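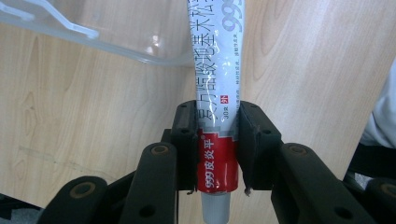
4.3 Equipment and consumables budget

Figure 4. Medicine box task with hand-held grippers: ointment tube held between the finger pads.

Costs were planned per workstation. Each of the 4 workstations was assigned a pair of hand-held grippers, a table and one set of household props, of which the medicine box set is used here to show how the estimate was built. The grippers were quoted by Adik and Plurkex. We chose the Plurkex quote, which was higher at purchase but listed finger pads, bushings and cables as separate spare parts. The total for one workstation came to $2085 before freight.

Props were a small share of that total. The clear plastic box with stepped trays was bought off the shelf, and ointment tubes and similar items came from an ordinary pharmacy order. Floor space had to be budgeted as well. A gripper in each hand means cables running to the operator, and the table needs clearance on its sides for stands and for the cables themselves.

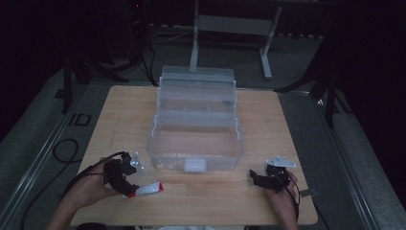 Operator time was charged to a separate labour line and is not included in the workstation figure. Freight was also kept apart, as the two suppliers calculated it differently and one would not hold its rate past December.

The first draft of the budget treated finger pads as part of the gripper and gave them the same service life. This was an error. The contact faces scuff and tear along the edges well before the linkages need attention, and a worn pad changes how a slim or glossy object sits in the grip. In the revised plan pads are a consumable, with 3 spare pairs per gripper ordered at the outset and a further 23 pairs held in common stock at the Valcárcel site.
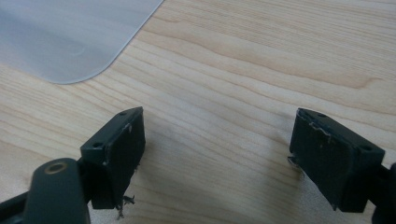 Rocío Figueroa objected that the common stock was still too small, and that a late pad order would idle a whole workstation to save the price of a few parts. She asked for a reorder point to be written into the purchase agreement. Zuzana Tóth preferred to leave the quantity alone and shorten the supplier's delivery term. The second option was adopted, and the Aseck site will follow the same terms when its grippers are ordered.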